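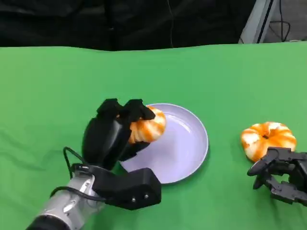 Spent two evenings with the Davbridge restaurant inspection and wage complaint records, which the county releases as one spreadsheet with no codebook. Posting what I found about who gets hired for which job. Thread.

The file lists 1,664 workers at 203 full-service restaurants. Each row has a job title, an hourly base rate, and self-reported race. Tips are not included, so every pay gap below is understated for servers and bartenders.

First pass: front of house versus back of house. White workers hold 71 percent of server and bartender jobs and 38 percent of kitchen jobs. The city's restaurant workforce overall is a little over half white.

Yes, I checked experience. The complaint file has years in the trade for 654 of the workers. Among people with five or more years, the split barely moves. Black and Latino workers with that much time in are still mostly dishwashers, prep cooks and bussers.

The busser title is the one to look at. It is supposed to be the step before server. At Ostavby, the downtown group with the most locations in the file, white bussers became servers in a median of seven months. For Black bussers it was 19.

Caveat on that number: the Ostavby group is small once you cut it by title and race, and I would not put a decimal point on it. The direction holds if you drop any single location.

Several replies say people choose kitchen work. Some do. The complaint file has a free-text field, and the phrase "asked for floor shifts" or something close to it shows up again and again from people whose title never changed.

"Fit" and "look" also show up, usually quoted from a manager. I did not try to score these. Free text is messy and I don't trust my own coding without a second reader.

For the person asking about Pondia: it is in the data, with one location. Too few rows to say anything, good or bad. Please stop tagging them.

Method, since I was asked. Titles were merged by hand into nine groups. Rows with no race reported were left out of the splits – that is 11 percent of the file, and it leans toward kitchen staff. If those rows are mostly white, the gap shrinks but does not close.

What the city could do at low cost: require posted criteria for moving from busser to server, and add tips to the reporting form. The draft ordinance has the first item. It dropped the second in February.

Correction to the third post: I wrote 38 percent for kitchen jobs. It should be 36. I had counted hosts as kitchen in one merge. The server figure is unchanged.

Contact | © Sugawara Labor Notes | Back to top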